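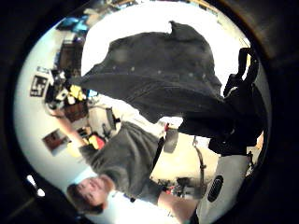 The view from the hand-held gripper at Brenico, with a dark gray cloth up top and a man in a gray sweater nearly upside down.

I caught Bontu Shiferaw on a Sunday, coffee in hand, and asked her how you teach a machine to deal with laundry. "You do a lot of laundry," she said, and laughed for a good while!

Her group collects examples for a learning system called Darer. People take a hand-held gripper, pick up something soft, put it down again, and the camera on the tool records all of it. They had 693 recordings when we talked (she checked her phone, twice).

"Cloth is awful," she told me. "A cup stays a cup. You touch a jacket and it's a new jacket." So they keep going, usually 12 tries per garment, and then they swap rooms or swap people.

I wondered if she ever got bored. "By the eighth shirt, sure. Kumiko Nomura puts the radio on and we argue about it." And the bad tries, the ones where the sleeve slips? "We label those and keep them. I'd like more of them, to tell you the truth."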